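Trikmont Residents' Forum
Housekeeping and Laundry
Topic: Folding dark garments and keeping bedding free of lint

Linen_Desk
Posted April 21, 2023
Residents and staff are invited to comment on the proposed change to the laundry guidance. The present text asks that black and other dark items be folded on the bed immediately after they are brought up from the drying room. Several households in the Osness building have reported that pale pillowcases and sheets are collecting dark fibres as a result. The proposal is that dark items be folded on a table or an ironing board, and that the bed be kept for bed linen only. Comments will be read before the revised sheet is issued.

Osness_42
I wish to register an objection. The flats in our building have no table of sufficient size, and the ironing board supplied is too narrow for anything larger than a shirt. The bed is the only flat surface on which a long piece of black cloth can be laid out. A rule which cannot be followed in one building out of 3 should not be issued to all of them.

dryside
The difficulty described by the previous poster is real, but the fibres are real also. I have two sets of white pillowcases that now look grey at the seams. I would support the proposal if a clean sheet could be spread over the bed first as an alternative.

Hallway_Cupboard
I should like to set out the method I have followed for some years, as it may be of use to those who must work on the bed.

First, the pillows are moved back to the wall so that the lower part of the bed is free. Dark items are then dealt with one at a time. The fabric is laid on the slant and not square to the mattress, which gives a greater length to work with on a single bed. One edge is held steady while the other is lifted and brought across. If the cloth bunches in the middle it should be raised by the fold and allowed to drop again, as pulling at the corners only moves the bunching elsewhere.
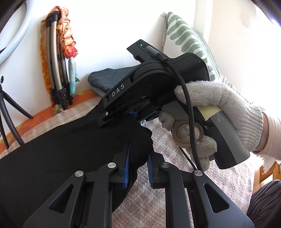 Once the first fold lies flat, the second should be made in the same direction. Folding a heavy dark fabric crosswise too early produces a thick ridge, and the item will not stack. Finished items should be placed to one side with the folded edge outward and removed to the cupboard before any pale linen is handled.

Osness_42
I am obliged to Hallway_Cupboard for a clear account. It supports my view that the bed is a suitable place, provided that some order is kept. May I ask what is done about fibres?

Hallway_Cupboard
A lint roller is passed over the cover afterwards. Where there is no roller, a ring of adhesive tape wound round the hand with the sticky side out will serve. Light cotton gloves are also of help with black fabric, as they do not mark it, although they should be washed separately.

Besnard_Block_B
With respect, I cannot agree that gloves are necessary for household folding. The Besnard laundry sheet has never required them. It does require that dark items be shaken out on the landing before they are brought into the bedroom, and in my experience this removes most of the loose fibre. I would ask that the same sentence be added to the Trikmont sheet.

dryside
Shaking out on the landing is not permitted in our building under notice 1744. The fibres settle on the stair carpet and are then walked into every flat.

Besnard_Block_B
I was not aware of that notice. I withdraw the suggestion so far as it concerns the landing, but I would maintain it for those with a balcony.

Skarkero_Tenant
The question of pillows has been passed over rather quickly. A patterned pillow in pale green and white shows less than a plain white one, but it collects just as much. I would prefer that pillows be taken off the bed altogether during folding. A chair is sufficient.

Hallway_Cupboard
I have no objection to the chair. I leave mine against the wall because the chair is generally occupied by the items still to be folded.

Linen_Desk
The comments received so far are noted. The draft will be amended as follows. Dark items may be folded on the bed where no table is available, with a clean cover laid down beforehand. Pillows are to be moved clear of the work. The use of gloves will be left to the resident. Notice 1744 remains in force and the sheet will refer to it.

Osness_42
The amendment is acceptable to me. Would the desk please confirm whether the clean cover is to be provided, or whether residents are expected to use their own?

Linen_Desk
Residents should use their own for the present. A request for 2 spare covers per building has been placed with the stores and a reply is awaited.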